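Addale Meals Access Grant: Progress Report
9 March 2024

Home delivery is running on both routes, Plosovgate and Skosach. We delivered 931 meals in this period, against 648 in the period before. Most of the increase came from Skosach, where the clinic now refers patients to us when they are discharged.

The second van is still off the road. Ahmadpour has quoted for the cooling unit and we have accepted. Until it is fitted, one van covers both routes and the last drop at Skosach is later than we want. We have had 2 complaints, both answered.

The low-salt menu started as planned. Take-up is lower than expected, and the order form needs a clearer box for it.
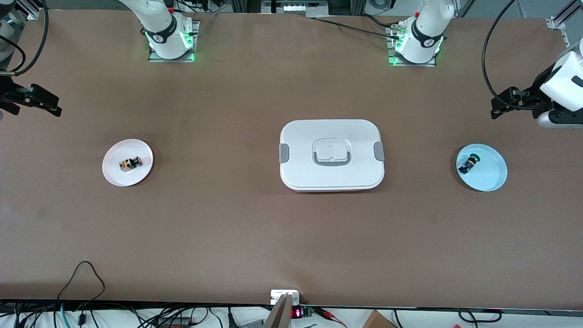

Addale Community Services, Nutrition and Home Support Team

Spending is within budget except for fuel. We ask to move part of the unspent training line to cover it. Nearly 20 households are on the waiting list, and we expect to take them all on by June, once the van is back.

Report prepared by Ona Lapiņa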